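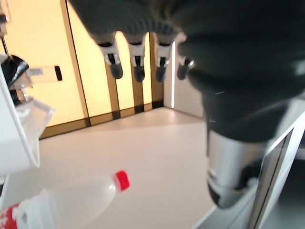 Four fingers hanging open, knit cover on.

About Fevance

Fevance looks after one robot. Other companies have fleets, and we wish them well with their parking. We have Solby, a two-armed humanoid that works in our kitchen room, and a service log that has passed 2,000 entries, a fair share of which say "tightened."

We started out fixing packaging lines for other people. Then Walczak, the machine shop next door, closed its robotics side and offered us the arms at a price that should have made us suspicious. The wiring notes were in three kinds of handwriting, and one of them was mostly arrows. We have been rewriting them ever since, and the current edition is on its 8th revision.

The working day begins with the hands. Covers come off, joints get wiped down, fingertip pads get checked for wear, and the covers go back on. They are knit fabric, and they pick up lint like a good winter coat. We own a lint roller and have listed it as a tool.

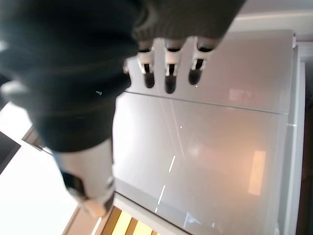

Fingertips down by the seam of a glossy white panel.

After cleaning comes the touch check. Glossy surfaces are the least forgiving – they throw back every light in the room, and a camera that mistakes a reflection for an edge will cheerfully reach for it. Our routine for this is called Stusik. It takes 5 passes when things go well. We keep a longer version for the other days.

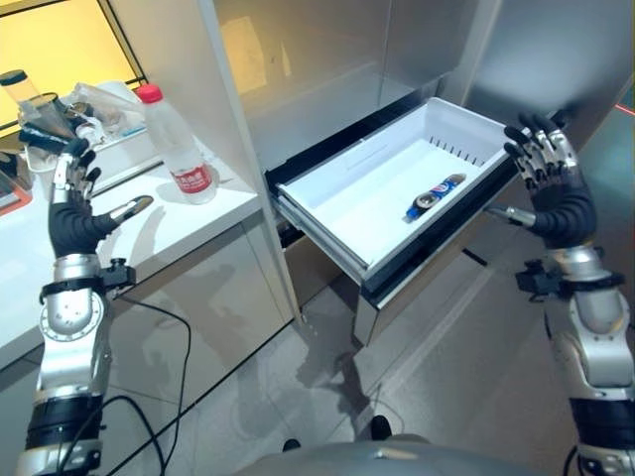 Forearm mounts are our least glamorous line of work and take up most of our October schedule. A bracket that has crept a hair around the arm gives you a robot that is sure of itself and wrong, so we check the strap on each forearm before any reach into a drawer. The targets are household things: a soda can lying on its side in a white bin, a water bottle with a red cap on the counter. We also walk the floor before each run, because a black cable looped across gray tile is easy for a person to step on, and the cable does not win.

We take on outside repair work when Solby's schedule allows. Hands, wrist covers, sensor mounts and drive cables are all fine. Please send the notes you have, including the ones with arrows.

Page last updated 2023-11-06.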